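How far ahead can I make sandwiches for a crowd without them going soggy?

Bláthnaid Kavanagh
Posted 14 Feb 2020

Hi all, hoping somebody here has done this before. I said yes to doing the food for my aunt's retirement lunch in Skilldale (me and my big mouth!) and the plan is sandwiches, chips, some fruit and a cake my cousin is bringing. There will be 73 people. I have never made sandwiches for more than my own family of five and even then somebody complains.

My problem is the timing. The lunch starts at noon, the hall opens at 11, and it's a long drive from my place in Drendgate, so I can't make anything there. I did a test run last weekend with ham, egg salad, and cucumber and cream cheese. I made them at night, put them in the fridge in a plastic tub and had a look the next morning. The ham was OK, a bit dry around the edges. The egg was fine in the middle but the bottom slice had gone kind of gluey. The cucumber ones I don't even want to talk about.

So can I make them the night before or do I have to get up at some awful hour? And do I cut them before or after they go in the fridge? I have one normal fridge, one big cooler, and a husband who will butter bread if I ask nicely. White bread mostly, because that's what my aunt likes.

Liviu Văduva

I did the food for our swim club banquet in Ditstead for years, so I've made a LOT of these. You can do most of it the night before, but not all of it, and the filling decides which.

Ham, turkey, roast beef and cheese are all fine overnight. Egg salad and tuna I would mix the night before and keep in a bowl, then spread in the morning. Cucumber and tomato, morning only. If you really want cucumber, slice it thin, salt it, leave it in a colander for half an hour and then pat it dry with paper towels - and I mean really dry, go through half the roll if you have to.

Butter goes right out to the edge, both slices. People skip this because they're already using mayo, but the mayo is what soaks in, and the butter keeps it off the bread. Take the butter out before dinner so it's soft, or your husband will tear every slice and stop being helpful.

Don't cut them the night before. Stack them whole, crusts on, four high, with a sheet of wax paper between the stacks. Then lay a clean dish towel over the top that you've run under the tap and wrung out hard, and put plastic wrap over the towel. No lid squashing them down. In the morning, take the crusts off if you're taking them off and cut corner to corner with a bread knife. Wipe the knife every few sandwiches or the egg ends up on the ham.

For the drive, use the cooler with ice packs on the bottom and a folded towel over the packs. Egg and tuna shouldn't sit out more than two hours, so put half out at noon and keep the rest cold until people come back for seconds.

As for how many, I go by one and a half whole sandwiches a person when there's cake. Teenagers don't follow this rule.

One more thing, buy the bread the day before and not the morning of. Very fresh bread is miserable to cut. Ask at the bakery counter too, the one near me will slice it thinner if you call ahead, and thin bread makes a much nicer triangle.

honorato_411

just get rolls!! way easier, put out the meat and cheese and let people make their own. nobody minds. we did this for my brother's graduation in September and had zero soggy anything. only thing is the line gets long so put two of everything out, one at each end of the table

marge in the kitchen

I agree with Liviu on the damp towel, my mother did it that way too. But I'd skip the wax paper and use parchment, wax paper sticks to cream cheese something terrible. Also line your serving baskets with a napkin if you're using wicker, crumbs get down in the weave and you will be picking them out with a toothpick. Label the egg ones! There's always one person who can't have egg and finds out after the first bite.

Viewed 1,793 times

Comments

pattyb: Did the salted cucumber trick for a shower and they held up all afternoon. Thank you Liviu!

Bláthnaid Kavanagh: You're all wonderful. Going with ham and turkey the night before, egg in the morning, and no cucumber, my nerves can't take it.

tomcat5: can you freeze them?

Liviu Văduva: Plain ham and cheese, yes. Egg, please don't.
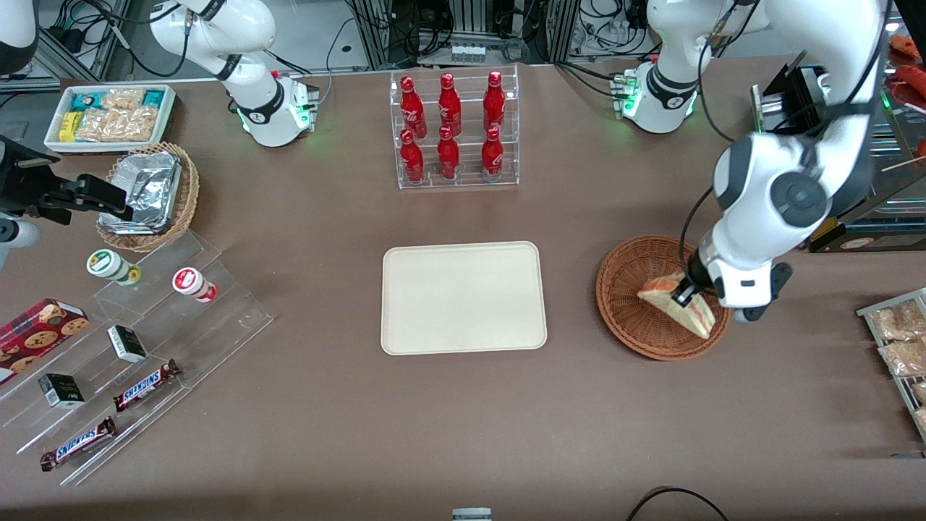
Triangle sandwich and a round wicker basket, with snacks and drinks on the table.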